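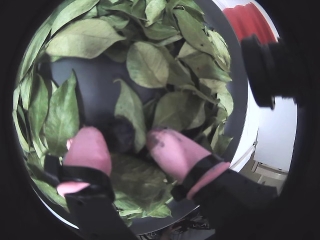 From: Genalyn Cabanatuan
To: Fellirach kitchen garden list
Date: Saturday, June 2, 2018
Subject: Re: bay leaves, how long to keep?

Dear all,

I answer Belmonte's question under her text.

> My bay tree was cut back hard and I have now more leaves
> than I can use. The book says to throw them away after one
> year. Is it true? And do you dry them in the oven?

I do not follow the one year rule. Mine from October are still good in soup, only I put two when before I put one. If you break a leaf and it smells of nothing, then it is time for the compost.

About the oven, I tried it once and the leaves became brown and bitter. Now I lay them on paper in the dark room behind the kitchen, one layer, and I turn them every second day. After two weeks they go in a jar. Please do not close the jar too early, I lost a full one to mold in this way.

For the weight: 200 grams of fresh leaves gave me a little less than half of it when dry. I did not write down the exact number, sorry.

One more thing, for those who share the Estotari seed order. The total is now 2080 and we needed 2000, so the order can go. Who still wants to add onions should write to me before Tuesday.

With kind regards,
Genalyn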